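Zomari Two-Finger Gripper Kit
Sold by Grulholm. In stock, ships in 22 days.

People write in every week asking whether this thing can do their chores yet. Short answer: some of them, slowly, if you set it up well and don't mind watching. I've had the Zomari on an arm in my own workroom since last spring, so I'll tell you what I tell everyone who calls.

The fingers are matte black plastic with a long cutout in each one, and they close to a narrow tip. I like that shape a lot! It gets into gaps where a wide jaw just pushes stuff around. The camera sits at the wrist and looks straight up the fingers, so you always know what they're pointing at (more or less, see the part about blur below).

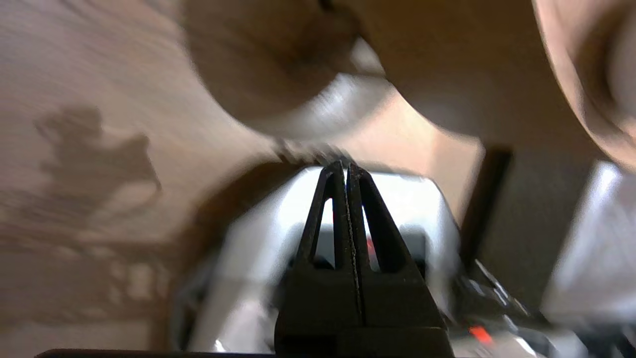

Socks, dish towels, plastic cups, small boxes: good. I'd hand those over today. Fitted sheets, no. Wine glasses, please no. Piroska Bozsik runs one in a small repair shop and has it sorting parts into trays, and she's happy with it as long as the parts are bigger than a thumbnail. Her bench is bolted down, by the way. Mine wasn't, and I lost a mug.

About blur. When the arm moves fast, the wrist camera smears everything past the fingertips. Slow the arm down for the last stretch before a grab and your success rate goes way up. In my own towel test I got 132 good pickups before I changed anything, then I halved the approach speed and quit having to babysit it so much.

What's in the box: gripper, wrist camera and mount, cable, spare fingertips, hex keys. You need your own arm. It fits the Trurnex arms with no adapter, and Attila Szűcs wrote up a plate for the older Suwannarat ones that you can print yourself.

Price is $700 for the kit, or $1,200 with a second gripper if you want to try two-handed folding (fun, not fast). Returns are fine if the fingers aren't chewed up.

Will it replace you at the laundry basket? Not this year. I still fold my own shirts. Questions go to Palesa Mahlangu at the order desk, and she'll pass the weird ones to me.

Page updated Oct 14, 2020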